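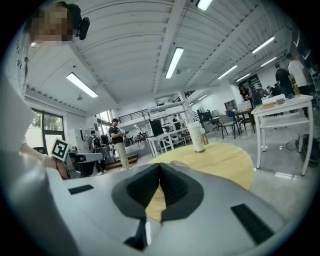 Zasville Workshop Hall: the round tables by the windows are open to all members again from 8 a.m. Seating is shared and cannot be reserved.

Drinks are welcome at the round tables in cups with lids. Please keep them off the workbenches and away from the equipment cabinets – spills there must be reported to the front desk.

Cups and cartons go in the bins under the mezzanine. The hall now serves 200 members a day, and tables should be clear before the next person sits down.

The ceiling lights will be serviced in May. Work starts at the mezzanine end, and the hall will stay open.

Questions about seating or the lighting work may be sent to Rocío Cervantes, Member Services.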